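学生ロボット班の活動記録 積み木押し課題、3月分まとめ
読了時間 4分
印刷する | メールで送る

1/
今月の定例課題は「押すだけで積み木を並べ替える」です。つかむ動作は使いません。先端の棒で横から押して、指示された色と形の組を作ります。 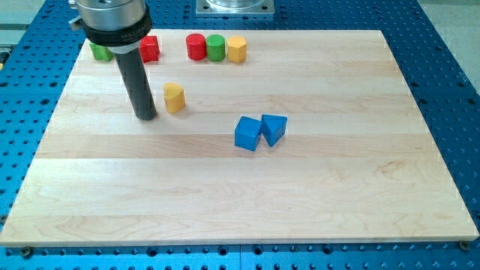

2/
班の人数が増えたので、今年から2チーム制にしました。チーム名はDromiaとKurkine。名前に意味はなく、去年のソースコードのフォルダ名をそのまま使っています。

3/
ルールは単純です。積み木は8個。指示文を1つ受け取り、その通りに動かせたら1点。途中で板から落としたらその回は0点。棒を板に当てた場合もその回は打ち切りにします。

4/
指示文は日本語で書きます。「青の三角柱を青の立方体から離す」「赤い円柱を手前に出す」など。最初は「右に寄せる」のような書き方をしていましたが、誰から見た右なのかで毎回もめたので、座る位置を固定し、板の手前側を基準にすると決めました。

5/
難しいのは円柱です。立方体は面の中央を押せばだいたいまっすぐ進みます。円柱は押す位置が少しずれると横に逃げます。緑の円柱が赤と黄色の間に立っている配置だと、隣に触れずに出すのはかなり厳しいです。

6/
Dromiaの方針は「まず周りをどかす」。手数は増えますが失敗が少ない。Kurkineは「短く何度も押す」。一回の押しを小さくして、そのたびに位置を測り直します。時間はかかります。

7/
動作計画のプログラムは先輩から引き継いだKwonというツールを使っています。説明書が途中で終わっているので、今年の班で書き足しています。座標の向きの説明だけは先に直しました。ここを読み違えて半日つぶしたためです。

8/
色の判定は、赤と黄色は安定しています。青は同じ色の積み木がくっついていると、ひとかたまりとして認識されることがあります。立方体と三角柱が接している配置がまさにこれで、輪郭から角を拾う処理を追加しました。まだ完全ではありません。

9/
2024年3月12日の練習では、各チーム20回ずつ試しました。点数は同じ。ただし落とし方の内訳が違いました。Dromiaは片付けの途中で奥の積み木を押し出す失敗、Kurkineは測り直しの誤差がたまる失敗が中心です。

10/
記録の取り方も変えました。これまでは成功か失敗かだけでしたが、今は開始時の配置、指示文、押した回数、終了時の配置を残しています。配置の書き方は各自ばらばらだったので、奥の列から順に、色、形、向きの順で書く形に統一しました。

11/
黄色の積み木は2種類あり、記録で混ざりやすいです。角ばった柱のほうを「黄A」、片側が丸いほうを「黄B」と呼ぶことにしました。指示文でも同じ呼び方を使います。過去の記録で「黄」としか書いていないものは、集計から外しました。

12/
ためた記録は現在1000件前後。このうち形式がそろっているものだけを、学内発表会Trergateの資料に使います。発表では成功例より失敗例の分類を中心に話す予定です。

13/
発表会では見学者に指示文を考えてもらう時間も取ります。紙に書いてもらい、班員が読み上げてから入力します。「きれいに並べて」のような判定できない文は、その場で言い換えをお願いします。

14/
次の練習までの宿題。Dromiaは奥の列に触れない経路の見直し。Kurkineは測り直しの間隔の調整。両チーム共通で、板の端に近い積み木を内側へ戻す動作を作ること。

15/
新しく入る人へ。プログラムの経験はなくても大丈夫です。最初は記録係から始めて、慣れたら指示文を作る側に回ってもらいます。筆記用具だけ持ってきてください。

印刷する | メールで送る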